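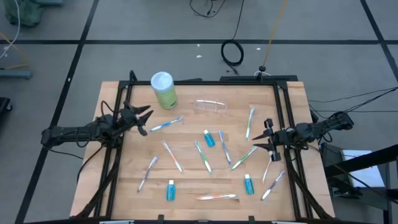 How many hygiene kits has the project packed against its target?
The total at the end of August stands at 2,147 kits, against a target of 2,000.

Hygiene kits for temporary housing, Driltdale and Birkden
Progress report to the Pylypenko Fund
Prepared by Zoriana Yatsenko, project lead

1. Output

The grant agreement set a target of 2,000 kits over the reporting period. The target was passed in the second week of August, and packing went on until the remaining stock of toothbrushes ran low. Driltdale received the larger share. The Birkden allocation was held for two weeks while the receiving site moved its storeroom to the ground floor, and was then delivered in one load.

The standard kit contents did not change: packaged toothbrush, toothpaste, bar soap in a lidded plastic container, small bottle of shampoo, comb, washcloth. Family kits carry extra toothbrushes and a canister of wipes. Razors were removed from the list before the period began and have not been put back.

2. Supply

Toothbrushes are bought individually packaged, in mixed colors. Single-color cartons were tried in the first delivery from the Gernley warehouse and caused complaints from families, who could not tell one brush from another once the packages were opened. Mixed cartons cost slightly more per unit. The difference was covered from the packaging line of the budget.

One shampoo delivery was rejected. Caps on 200 bottles had worked loose in transit, and the outer cartons were stained through. The supplier replaced the full quantity without charge, but the replacement arrived nine days later and packing of standard kits stopped for part of that time. Family kits were packed in the gap.

3. Packing procedure

Malachy Foley revised the packing sheet in the middle of the period. The main changes are as follows.

Bottles are checked for a tight cap and go into the bag upright, next to the soap container.
Toothbrushes go in last, flat against the side of the bag. Under the old order they were placed first and the packages were often bent.
Canisters are packed only in family kits and only at the second table.
Each carton holds 20 standard kits. Family kits are cartoned separately and marked on two sides.

Error rates fell after the change. Taras Antoniuk opens one carton in each pallet and checks every kit in it against the sheet. The most common fault is still a missing comb – it is the smallest item and slides under the washcloths in the supply bin. A shallow tray has been ordered for combs.

4. Distribution

Lesia Fedoruk handles requests from both sites. Birkden has asked for a children's kit with a smaller toothbrush and no shampoo. A price for this has been requested from Gernley and has not yet been received. Driltdale has asked for refills of toothpaste and soap without the bag, which can be supplied from present stock.

5. Open items

Price for children's toothbrushes (Fedoruk).
Second lockable cabinet for wipes and shampoo at the packing room (Foley).
Approval from the Fund to move the unspent transport amount to supplies. Yurii Symonenko has sent the revised budget table separately – a reply before the next toothbrush order would be useful.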